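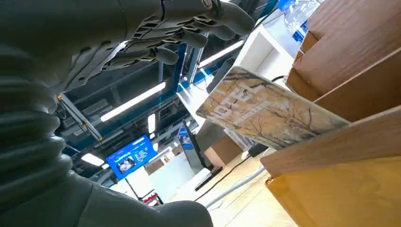 Book with bare trees on the cover

Re: [mailstore-users] Local archive before the server quota bites?
From: Shadi Aoun
April 5, 2026

Hi Ghazala and everyone,

Ghazala Lodhi wrote:
> My mailbox is nearly full and the provider wants me to move up
> a plan. Most of it is old list traffic from Kokevau. If I drag
> those folders to a local archive, do I lose the threading? And
> will search still find anything? I have 4,000 messages in one
> folder alone and I'm scared to touch it.

You keep the threading! It's built from the headers inside each message, so it comes along wherever the mail goes. I moved my whole Kokevau folder over last July and every thread came out the same on the other side (even the monster one about signature blocks, which I was half hoping to lose).

Search takes a bit more patience. Clarkeck has to build a fresh index for local folders, and until that finishes you'll get maybe half the hits you expect and think the mail is gone. Leave the program open and go do something else for a while.

What I'd do with a folder that size:

Make the local folder first and give it a different name from the server one. Mine were both called Lists and I got confused fast.

Copy, don't move. Do a small batch, 10 messages or so, and open a few that have attachments. 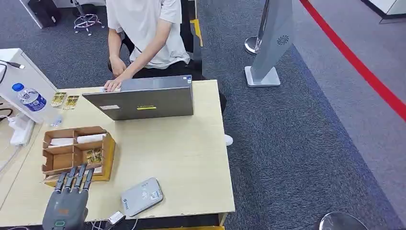
If those look good, copy the rest, then compare the message totals in the folder properties. Mine said 1,088 on both sides and I did a little dance. Only then delete from the server, and remember to empty the trash too, or your quota won't budge.

One snag: Clarkeck skips any message it has only the header for. Set the folder to "keep full messages offline" and let it sync before you copy. Sixten Magnusson posted a filter here that finds the header-only ones, and it's great, saved me a whole evening.

Kauko, do you know if the Cidport plugin still trips over folder names with a slash in them? I renamed mine ages ago and haven't tried it with version 4.

Good luck, Ghazala, and write back if the totals don't match!

Shadi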